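"The planner must be allowed to say no"

Aug 14, 2024

Tanko Haruna came to robot software from warehouse systems, and he still speaks about robots as if they were stock clerks. At Norero he leads the work on Sowah, the planning layer which decides what a two-armed robot does next and with which arm.

"People ask me about the neural network," he says. "I prefer to talk about the queue." In Sowah, every possible move waits in a queue with a cost. The planner takes the cheapest one, checks it against the other arm, and either sends it to the controller or refuses it. The first version could not refuse. It always found a path, even a very foolish one.

His team now uses small sorting tasks for most of the testing. Bins and jars are cheap, he explains, and a wrong decision is easy to see.

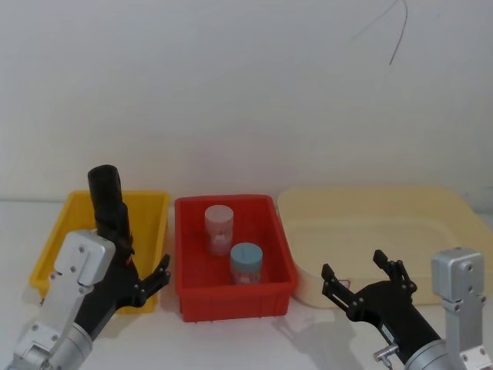
Two jars in the red bin, with the yellow bin and the cream tray on either side.

The difficult question in such a task is which arm should go first. If both reach into the same bin, they can block each other. Haruna's solution is a reservation: an arm must ask for a piece of space before it enters, and it keeps that space for up to 500 milliseconds. After this it must ask again. "It is an old idea, from railways," he says. "I did not invent anything."

Perception is a separate program, called Plelach, and the two teams argued for a long time about the border between them. Plelach used to send one position for each object. Now it sends four guesses with a weight for each, and Sowah plans for all of them. This made the planner slower, but Haruna does not regret it. "When you receive one number, you believe it. That was our mistake for almost a year."

The tests are replayed every night in a simulator. There are 2,000 of them, and number 917 is famous in the office – it is the one where both arms wait politely for each other and never move. A fix is planned for October.

"I would like to keep 917 also after we repair it," says Haruna. "It should stay in the list and be run every night."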